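台所のテーブルを平らに戻す たらい一個の片づけ術

Vellix 暮らしの手帖まわり 台所の部
8月9日(土)更新

台所のテーブルというものは、食事のために買われ、食事以外のすべてに使われる。うちの場合、朝のうちは確かにテーブルだったはずの板が、夕方には棚になっている。郵便物、輪ゴム、誰も食べる気のない飴、どこかの部品。部品に至っては、何の部品かわからないから捨てられず、わからないから戻せない。こうして部品は家族の一員になる。

今回は、そのテーブルを平らに戻す話である。収納用品は買わない。去年の11月、私はHervieuという店で仕切りつきの立派な収納箱を3,833円で買い、いまその箱は、何を入れるか決まらないまま冷蔵庫の脇に立っている。片づけの道具がいちばん片づいていないという状態は、なかなか味わい深いが、おすすめはしない。

使うのは、どこの家にもある大きなたらいと、空いた段ボール箱。以上である。

まず、たらいを床に置く

大きければ大きいほどいい。洗濯用でも、漬物用でも、昔子どもを行水させたものでもいい。ただし食べものに使うたらいは別にしておくこと。テーブルのすぐ脇の床に据え、底が落ち着かなければ平たい箱か何かで支える。腰がつらい人は、低い腰掛けや踏み台の上にのせてもかまわない。

ゴミ袋を広げるのとどこが違うのか、と思うだろう。ゴミ袋に入れたものは、人間の心のなかで半分捨てたことになっている。だから手が止まる。この説明書は要るかもしれない、この紐は使うかもしれない、と袋の口で立ち話が始まる。たらいなら何も決まっていない。入れたものは丸見えで、いつでも拾える。迷いを先送りするための器だと思えばよろしい。先送りなら、われわれは得意なはずだ。

たらいの口が広いことにも意味がある。深い袋では底のものが見えなくなるが、たらいは浅いから、何を放り込んだかが一目でわかってしまう。少々気まずいが、それも込みで効く。

手前から奥へ、考えずに移す

テーブルの手前の縁から始めて、奥へ向かう。手に取ったものは三通りに分ける。

台所で使うもの。テーブルの上に残す。
台所で使わないもの。たらいへ。
何だかわからないもの。やはりたらいへ。

見てのとおり、三通りと言いつつ行き先は二つしかない。考える箇所を減らすほど手は動く。「思い出の品」という分類を作ってはいけない。作ったが最後、夕飯の時間までアルバムを見ることになる。

時間は7分で区切る。タイマーは台所にあるものでいい。7分で終わらなければそこでやめて、湯でも沸かす。続きは次の日で十分である。一度に全部やろうとする人は、たいてい途中で別の引き出しを開け、引き出しの中身を床に並べ、始める前より広い面積を散らかしている。経験者が言うのだから間違いない。

丸めた紙は丸めたまま入れる。広げて読まない。読むのは、たらいが満ちてからでいい。領収書らしきものも同じ扱いだ。この段階で家計簿を反省する必要はない。

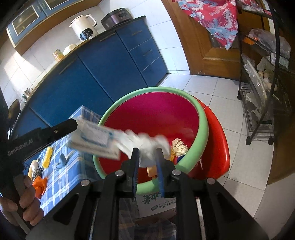 赤いたらいは床に。格子柄のクロスの上には、たわしやスポンジが残っている。

テーブルに残ったものを眺めると、その台所の性格が見えてくる。うちの場合は、圧倒的に「こするもの」だった。こするものは、あんなにあるのに鍋は焦げている。

たわし、スポンジ、ブラシの身の振り方

洗う道具がテーブルまで出張してくるのは、流しのまわりに定位置がないせいである。まず役目を決める。

金属たわしは、鍋底と焼き網の担当。塗装のある鍋やフライパンには使わない。わが家のフライパンは、ある年の暮れに張り切った誰かの手で磨かれ、以後、卵という卵が貼りつくようになった。その誰かとは私である。金属たわしは使ったあとよく振って水を切り、通気のいい受け皿に置く。ほつれた端が出てきたら引退だ。短い切れはしが食器に残るようになってからでは遅い。

スポンジは、食器用と流し用を分ける。色で分けるのがいちばん早い。新品のうちは食器用、くたびれたら流し用、さらにくたびれたら排水口用、という出世の逆コースを設けている家も多いだろう。それはそれで結構だが、角を切って印をつけておくこと。切り落としがないものは食器用、角を一つ落としたら流し用、二つ落としたら次はゴミ箱。はさみで切るだけだから、家族に説明しなくても通じる。と思って説明しなかったら、夫が排水口用で茶碗を洗っていた。説明はしたほうがいい。

ブラシは毛を下にして干す。上に向けて立てると、柄の付け根に水が溜まり、そのうち柄のほうが掃除の対象になる。

ゴム手袋は、裾を折り返して吊るす。丸めて置くと、次にはめるとき指が裏返ったまま出てこない。あれを直している時間は人生から引かれている。どうしても裏返った指が戻らないときは、裾をつまんでくるくる巻き、空気を指先に押し込むとぽんと出る。これだけ覚えて帰ってもらっても、今日のところは元が取れる。

ビニール袋は、増える

買い物のたびに一枚もらい、使うのは三回に一枚。計算が合わないので、袋は増える。そしてなぜか、いつもテーブルの上に一枚くしゃりと転がっている。

三角に折る方法がよく紹介されている。美しい。私も一度やった。夕方に始めて、小さな三角形の山ができたところで夕飯が遅れ、家族の支持を失った。以来、折らない。空気を抜いて縦に細長くし、指に巻いて、空いた箱に上から押し込む。引き出すときは横に開けた穴から。箱が満杯になったら、それ以上もらわない。箱のほうを大きくしてはならない。

ティッシュの空き箱はこの用途にちょうどよく、上の口から入れて上の口から出せる。見た目については何も言うまい。戸棚の内側に立てかけておけば、見るのは自分だけである。

湿った袋は混ぜないこと。野菜を入れてきた袋は、たいがい内側に水滴がついている。一枚混ざると、箱を開けるたびに夏の用水路の匂いがする。洗って蛇口に引っかけて乾かすか、その日の生ゴミに使ってしまう。

薬の箱はテーブルに住みたがる

さて、難物である。

食後に飲む薬は、食事をする場所に置くのがいちばん忘れない。理屈としては正しい。正しいから誰も動かせず、飲み終わった薬まで、そのまま住みついてしまう。風邪薬、胃腸の薬、湿布、目薬。いつのまにかテーブルの隅に小さな薬局が開店し、店主は不在である。

やり方はこうだ。まず薬を全部、一か所に出す。たらいには入れない。薬だけは先送りにしないほうがいい。それから箱を一つずつ手に取って、次のことを見る。

使用期限の日付。箱の側面か底、あるいは端の折り返しに小さく印字してある。見つからないときは中のシートの端も見る。老眼の人は電話のカメラで撮って拡大するといい。電話で通話する機会は減ったが、虫めがねとしての出番は増えるばかりだ。

箱と中身が合っているか。これが意外に合っていない。空になった箱に別の薬のシートが間借りしていることがある。誰の仕業か追及しても、台所に目撃者はいない。合っていないものは元の箱に戻し、元の箱がもうないものは、何の薬か確かめられるまで飲まない。

説明書が入っているか。かさばるからと抜いてしまう人がいるが、あの折りたたまれた紙こそが本体だと思ってほしい。一度広げたら二度と元の形に畳めないのは、どこの国の薬も同じらしい。畳めなければ、二つ折りにして輪ゴムで箱に巻いておく。

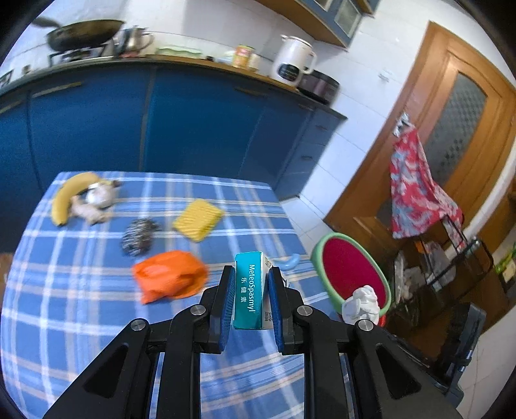
外国語の名前がついた箱は、あとで何の薬だったかを家族の誰も言えなくなりがちである。買ったときや処方されたときに、箱のふたの裏へ「誰の、何のための、いつの」と油性ペンで書いておく。文学的である必要はない。「父・腹」で十分伝わる。ただし、書くのは自分で確かにわかっているときだけ。推測で「たぶん腹」と書いた箱は、何も書いていない箱より始末が悪い。

いま飲んでいる薬だけ、小さな盆か浅い器に入れてテーブルの近くに置く。残りは、湯気と日光の当たらない戸棚へ。コンロの上の棚は暖かくて湿気も来るので、薬には向かない。冷蔵庫に入れるのも、そうするように書かれているものだけにする。小さい子や動物のいる家なら、いま飲んでいるぶんも手の届かないところへ上げる。

期限切れのもの、正体のわからないものは、飲まず、人にあげず、流しに流さず、薬局で捨て方を訊く。「昔よく効いたから」と取っておく人がいるが、効いたのは昔である。飲み合わせなどで少しでも迷うことがあれば、こういう台所の読み物を頼りにせず、薬剤師に訊いてください。私の専門はたらいである。

くだものと、くだものでないもの

バナナはテーブルの上でもいい。むしろ目につくところにないと食べない。寒がりなので、夏のいちばん暑い時期を別にすれば、冷蔵庫に入れずに済ませたい。房のままなら山なりに伏せて置くか、吊るすと傷みにくい。一本だけ残ったものは、その日のおやつにする。翌日にすると茶色い点が増え、翌々日には家族全員が「誰かが食べると思っていた」と証言する。

スポンジとバナナを隣に置かないこと。どちらも黄色いから間違える、と言うつもりはない。洗う道具の水気がくだものに移るし、洗剤の匂いは皮ごしでも食欲に影響する。食べるものと洗うものは、同じテーブルに同時に出しておかない。これだけは厳しめに言っておく。

ぬいぐるみの類いは、たらいへ。台所で使わないものだからだ。油の霧を吸った毛は、あとで洗ってもなかなか元に戻らない。ただ、持ち主が小さい人である場合、たらいの中から発見されると国際問題に発展するので、いちばん上に、顔を上にして寝かせておく。

チェックのクロスは味方か敵か

テーブルクロスは格子柄がいい。まず汚れが目立たない。これは長所であり、短所でもある。無地の白なら一滴の醤油で家中が騒ぐが、格子柄は三日ほど黙っていてくれる。

もうひとつの使い道は、線である。格子の線に合わせて、ここから向こうは物を置いてよし、ここから手前は食事の領分、と決める。テープを貼る必要もなく、客が来ても気づかれない。決めた線を越えてきたものは、持ち主に断らずたらいへ入れてよいことにする。初めの一週間は揉めるが、そのうち皆、線のぎりぎりに置くようになる。人間というのは、まことに線が好きだ。

拭けるクロスの場合、物をどけずに物のまわりを拭くのはやめたい。私もやる。丁寧に縁取りしながら拭いていくと、物をどけたときに、調味料の瓶の足跡がくっきり現れる。一度全部下ろしたら、まず乾いた布でくずを集め、次に固く絞った布で奥から手前へ。油がこびりついたところは、ぬるま湯に食器用洗剤を一滴たらした布をのせて、しばらく置いてから拭く。こすると柄のほうが先に負ける。

布のクロスなら、洗う前に外で振る。ベランダで振る人は、下の階の洗濯物を確かめてから。

調理台は端から攻める

テーブルが平らになると、今度は調理台が気になりだす。これは罠である。同じ日に手を出さない。別の日に、また7分やる。

調理台では、電気で動くものの位置を先に決めるとあとが楽になる。電気ケトルと炊飯器は蒸気を上に噴くので、吊り戸棚の真下は避けるか、使うときだけ手前に引き出す。戸棚の底板がふやけてきた家は、だいたいこれが犯人だ。コードは束ねたまま使わず、使うときは伸ばす。

鍋は、毎日使うものだけコンロの近くに出しておいてよい。中華鍋などは、しまうほうが面倒で使わなくなる。長い柄は通路側へ突き出さないように向ける。袖を引っかけて鍋ごと連れてきた経験のある人には、説明はいらないと思う。

缶や瓶は、開いているものと開いていないものを混ぜない。開いているものを手前に。開いていないものは奥か、引き出しの中へ。うちでは同じ香辛料が二瓶とも開いていたことがあり、どちらも半分で、どちらも香りがしなかった。

扉は洋服掛けではないが、洋服は掛かる

台所の扉には、なぜか服が掛かる。羽織りもの、前掛け、乾ききらなかった洗濯物。脱いだ場所から一番近い出っぱりが扉だったというだけの話で、悪気はない。

油の匂いがつくからやめよう、と言ってやめた家を私は知らない。そこで譲歩する。扉の上に掛けてよいのは一枚まで。二枚目を掛けるときは、一枚目を連れて帰る。前掛けだけは扉の裏に専用の鉤をつけてやる。ガラスのはまった扉なら、ガラスに吸盤をつけず、木の枠のほうへ引っかける式のものを選ぶといい。模様入りのガラスは吸盤がつかず、夜中に落ちて、家じゅうを起こす。

鉤はUtivhamの日用品売り場で200円だった。見た目は200円だが、前掛けの側から苦情は来ていない。

たらいの中身をどうするか

テーブルが平らになり、たらいが満ちた。先送りにしてきたツケを払うときである。

たらいを持って台所を出る。中身のある家の奥へ自分が歩いていって、部屋ごとに置いてくる。新聞配達の要領だ。持ち主のはっきりしているものは、持ち主の椅子か枕元へ。片づけてはやらない。届けるだけにする。片づけてやると、次の週にも同じものが同じ姿でテーブルに戻ってくる。

丸めた紙は、この段階で広げて見る。要るものが出てくるのは稀だが、うちではこの手順のおかげで、ほぼ2,000円の買い物の返品期限が翌日に迫っているのを発見したことがある。返品はできた。その帰りに同じくらいの金額の別のものを買ったことは、ここでは伏せておく。

小さな部品、名前のない青い何か、橙色の何か。こういうものは空いた段ボールの小箱に入れ、ふたに今月の月だけ書いて棚へ上げる。三か月たっても誰も探しに来なければ、お引き取り願う。捨てた翌日に必要になるという説があるが、あれは捨てた翌日に正体がわかるだけで、必要かどうかはまた別の話だ。

最後にたらいを洗って、伏せて乾かす。置き場所に困ったら、段ボール箱といっしょに流しの下か、扉の陰へ。くれぐれも、空のたらいをテーブルの上に置かないように。

読者の方からいただいたお便りより

「たらいがありません。鍋でもいいですか」という方。夕飯までに空にできるなら、いいと思う。そういう締切のある人のほうが、かえって早いかもしれない。

「たらいが一杯のまま、ひと月たちました」という方。それは家具である。中身を半分に減らす日を決め、決めた日に雨が降ってもやる。うちにも一つある。

「Veserの伸縮棚を買おうか迷っています」という方。買う前に、棚を置く予定の場所を一週間、空けたままにしてみてほしい。一週間空けておけたなら棚はいらないし、空けておけなかったなら、棚を置いてもその上に積もる。どうしても欲しければ買えばいい。冷蔵庫の脇に立派な箱が立っている家の者が、とやかく言うことでもない。

「家族が協力しません」という方。こちらの家でもまったく同じである。よい方法が見つかったら、編集部あてに送ってください。

次回は、引き出しの一番下の段。開けるのに膝を使う、あの段を扱う予定です。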